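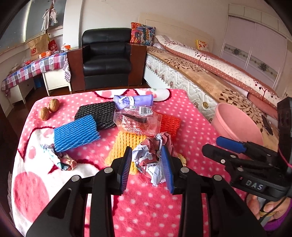
4 滚球投注中的受注延迟与限额调整

图3 揉皱的印花纸团与黄色泡沫网套

4.1 问题界定

滚球投注(in-play betting)指比赛开始后、结束前进行的投注。运营商收到投注请求后通常不立即确认,先将请求置于等待状态,等待期内若盘口暂停或赔率变动超过预设阈值,请求即被拒绝或以新赔率重新报价。本文将这一等待时间称为受注延迟,记为 d。受注延迟的直接作用是抑制利用信息时差的投注:现场观众、低延迟数据源用户与依赖电视转播的普通投注者之间存在时间差,持有较新信息的一方可以在赔率更新之前成交。

第3节讨论的赛前盘口不涉及受注延迟,运营商控制敞口的手段限于赔率调整与单注限额。滚球盘口中三种手段并存,且相互替代。延迟较长时,运营商可以容忍较高的单注限额;延迟较短时,限额往往随之下调。现有文献多将限额视为外生参数,Bensaid 的工作较早提出限额应与延迟联合设定,但其模型假定所有投注者面对同一限额。该假定与运营商的账户分级做法不符,本节予以放宽。

4.2 样本与变量

样本取自四家运营商,即 Jirkow、Kasono、Ortuño 与 Zunel 的足球滚球盘口,盘口类型限定为胜平负、让球与总进球数。每家运营商抽取 3000 条投注请求记录,抽样按联赛级别分层。记录字段包括请求时间戳、确认或拒绝时间戳、请求时赔率、确认时赔率、请求金额、最终受注金额、账户等级以及请求期间是否发生盘口暂停。账户标识在交付前已由各运营商作不可逆处理,本文无法跨运营商匹配同一投注者。

受注延迟取确认或拒绝时间戳与请求时间戳之差。Zunel 的时间戳由网关服务器写入,其余三家由交易引擎写入,两类时间戳之间存在网络传输差异。为保持口径一致,回归中加入运营商固定效应,并在稳健性检验中剔除 Zunel 样本。赔率统一换算为十进制格式,再按各盘口的返还率归一化,得到隐含概率 p。赔率变动以请求时与确认时隐含概率之差的绝对值表示。

限额无法直接观测。运营商只在请求金额超过限额时返回受注上限,因此限额变量存在删失:未触及上限的请求仅提供限额的下界。部分受注的请求提供限额的确切值。被拒绝的请求中,因盘口暂停而拒绝者不含限额信息,从限额方程中剔除,但保留在拒绝方程中。

4.3 模型设定

设运营商对账户等级 k 选择限额 L,对全部账户选择统一的延迟 d。延迟统一的原因在于技术实现:等待队列设置在盘口层级,账户等级信息在队列之后才被读取。Kasono 在样本期内曾对部分账户单独设置队列,相关记录已标记,并在主回归中以虚拟变量控制。

运营商的目标函数由三部分构成。第一部分为普通投注带来的期望毛利,随受注金额增加,随延迟下降,原因是较长的等待会使一部分投注者放弃请求。第二部分为信息时差造成的期望损失,取决于延迟期内关键事件的到达强度 λ、知情投注者在等级 k 中的占比 q 以及限额 L。第三部分为重新报价与拒绝引起的处理成本,设为拒绝率的线性函数。关键事件包括进球、点球判罚、红牌以及视频助理裁判介入,λ 允许随比赛时间与比分状态变化。

在内点解处,L 对 q 与 λ 均为递减。d 与 L 的关系取决于普通投注者对等待的敏感度:敏感度较低时,运营商倾向于延长等待并放宽限额;敏感度较高时,倾向于缩短等待并收紧限额。由此得到两个可检验的推论。其一,在账户等级不变的条件下,延迟较长的盘口限额较高。其二,在 λ 较高的比赛阶段,低等级账户限额的下降幅度大于高等级账户。第二个推论依赖于 q 在低等级账户中较高的前提。四家运营商均表示账户等级依据历史盈亏与投注时点评定,这一前提在制度上成立,但本文未能独立验证。

限额方程采用删失回归估计,被解释变量为限额的对数,解释变量为延迟、事件强度、账户等级及其交互项。拒绝方程采用二元逻辑回归。延迟可能与不可观测的盘口风险相关,故以数据源切换作为工具变量:当主数据源中断、盘口改由备用数据源供给时,延迟由系统自动上调,交易员不参与该决定。工具变量的排他性要求数据源切换不经由其他渠道影响限额。Yasmine El Ouafi 对该条件提出过质疑,认为交易员在得知切换后可能手动下调限额。对此,我们另行估计了只含自动定价盘口的子样本,此类盘口没有手动干预权限。

4.4 估计结果

延迟对限额的估计系数为正,在主回归与工具变量回归中方向一致,后者的绝对值较大。这与预期相符:交易员倾向于在高风险盘口同时延长等待并压低限额,普通估计因此低估了延迟本身的替代作用。自动定价子样本的结果介于两者之间,标准误有所扩大。

账户等级与事件强度的交互项支持第二个推论。点球判罚待定期间,低等级账户的限额显著收缩,高等级账户的变化在统计上不显著。总进球数盘口的收缩早于胜平负盘口,让球盘口居中。这一次序可由单一进球对各盘口隐含概率的影响解释。比分差距达到 2 球后,胜平负盘口对下一进球的敏感度下降,限额逐步恢复;总进球数盘口未见类似恢复。

拒绝方程的结果需要分运营商报告。Jirkow 与 Ortuño 在赔率朝不利于运营商的方向变动时拒绝率上升,在赔率朝有利方向变动时照常按原赔率确认,呈现不对称。Kasono 对两个方向采用相同阈值,拒绝率大致对称。Zunel 采用自动接受新赔率的默认设置,拒绝记录较少,拒绝方程的估计精度不足,不作解释。不对称拒绝意味着投注者承担了延迟期内的单向风险,其经济效果等价于投注者向运营商无偿提供一份短期期权。本文按延迟期内隐含概率的波动估算该期权价值,结果显示其在比赛最后 10 分钟内达到峰值。

4.5 稳健性检验

剔除 Zunel 样本后,延迟系数的符号与显著性不变。将事件强度由参数设定改为按比赛时间分段的非参数设定,交互项系数略有减小。将限额变量替换为受注金额与请求金额之比,主要结论仍然成立,但该比值在请求金额较小时恒等于一,信息量有限。剔除 Kasono 单独设置队列的账户后,该运营商的延迟系数下降,联合估计所受影响很小。

另一项检验涉及投注者的策略性拆单。投注者预期请求会被部分受注时,可能将一笔投注拆为若干小额请求,从而使观测到的限额偏低。我们将同一账户在同一盘口内连续提交的请求合并后重新估计,低等级账户的限额系数上移,高等级账户几乎不变。拆单行为集中于低等级账户,与其限额较紧的事实一致。合并窗口的长度对结果有影响,窗口过长会把独立的投注决策误作拆单,附录报告了不同窗口下的系数。

4.6 对披露规则的含义

监管规则普遍要求运营商公示返还率与结算条款,对受注延迟与账户限额的披露要求则较为零散。上述结果表明,仅披露单注最高限额的信息价值有限,公示上限适用于最高等级账户,与多数账户实际面对的限额相差较大。若只规制延迟长度而不涉及限额,运营商可以通过收紧限额抵消规则的影响,投注者得到的是更快的确认与更小的可受注金额。

不对称拒绝的处理相对简单。规则可以要求运营商对两个方向的赔率变动适用同一阈值,合规情况可由请求与确认时的赔率记录直接核验,无须披露账户分级方法。Kasono 的做法说明对称阈值在技术上可行,但本文样本不足以判断该做法对毛利的长期影响。延迟与限额的联合披露格式留待第5节讨论。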